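Dammont folding work table: my review after one month

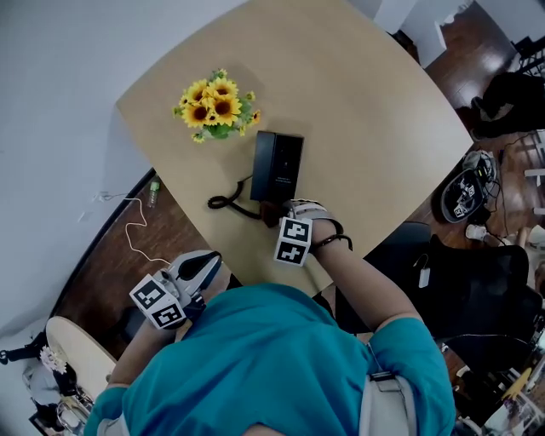

Words by Hacer Coşkun
Sep 6, 2024 | Furniture, Small homes

I live in a flat where the kitchen is also my office, so a table for me must do many jobs. Before this one I had a glass table from Cavirel. It was pretty, but I cleaned fingerprints from it every evening and I was always afraid for the corners.

The Dammont arrived in one box of 25 kilos, and the delivery man left it at the street door. My neighbour helped me to carry it up. Inside there are 8 long screws, 4 legs and a paper with drawings but no words. I needed one hour. The drawings are clear, except the page about the hinge, which I read three times and then did my own way.

What I like most is that it stands still. I type quite hard, and on the old table my tea was moving with me. With the Dammont I can also knead dough at one end – my flour goes everywhere, but the table stays where it is.

The folding part is less good. The leaf goes down easily, but to lift it again you need two hands and a little patience, and the catch makes a loud click. If somebody sleeps in the next room, they will hear it. I also find the height a bit too much for my old chair, so I now sit on a cushion.

The price was 300 euros, delivery included. The Arai, which I tried in a shop, costs less and folds more softly, but it was shaking when I leaned on it. For a table used only at dinner it would be enough.

I give four stars out of five. I would buy the Dammont again, and I have already written to them about the click. They have not answered yet.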